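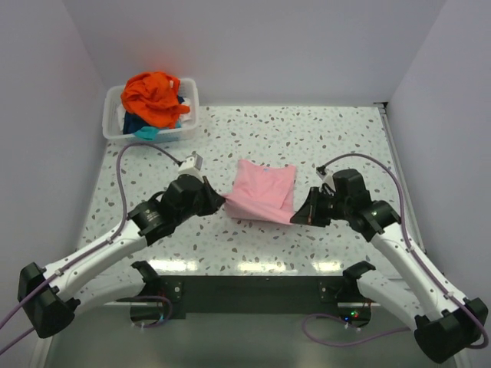 Week 3: Can a machine fold the laundry yet?

Reading: Jasińska, Chapter 3. Bring your notes to lab.

Folding is still hard for robots. A box keeps its shape when you grip it. A shirt doesn't, and every lift gives the planner a new shape to work out.

Terms to know
Deformable object — anything that bends or bunches when handled.
Bimanual grasp — two grippers holding one item, as with the pink garment, where each has one end of the lifted edge.
Singulation — getting one piece out of a heap, such as a full basket. Often harder than the fold.

Where things stand
Flat towels: fair. Shirts: slow. Mixed loads: not ready for home use.

Lab task
Fold a T-shirt using two fingers of each hand. Write down every regrasp. Allow about 30 minutes. Hand in one page to M. Jasińska, Room 521.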